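Drustier Two-Arm Bench Cell

Okay, so I sell these, and I also spent 9 years at a packing bench before I did, so take my enthusiasm however you like! The Drustier is a pair of arms on a bench for the fiddly stuff: caps, pens, little parts that make your thumbs ache by lunch.

Jommont put one in last June on their marker line. Annag Morrison used to pull and check caps there all shift, 2160 markers on a normal day (she still has the wrist brace in her locker). Now she sets up the jobs, loads the trays and decides what gets rejected, and she's the one I call when I want to know what's annoying about it. Her list: changing fingers takes 6 minutes and the tray clips are stiff. Fair. New clips ship from Babić this fall.

Nobody lost their spot over it, but the work did change, and a couple of folks missed chatting across the bench. Worth talking through with your crew before you order.

Fingers, wrist cameras and cables come in the box. Bench top is your choice. Training is one day, usually a Friday, with Modupe Okafor from our Drelletti office.

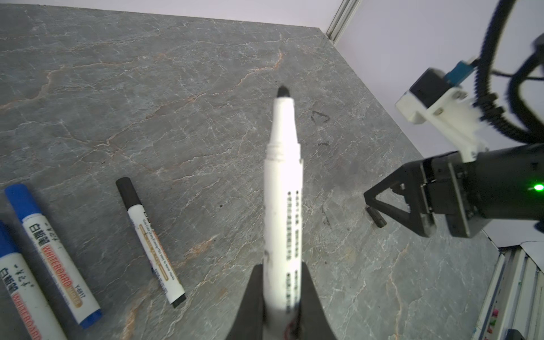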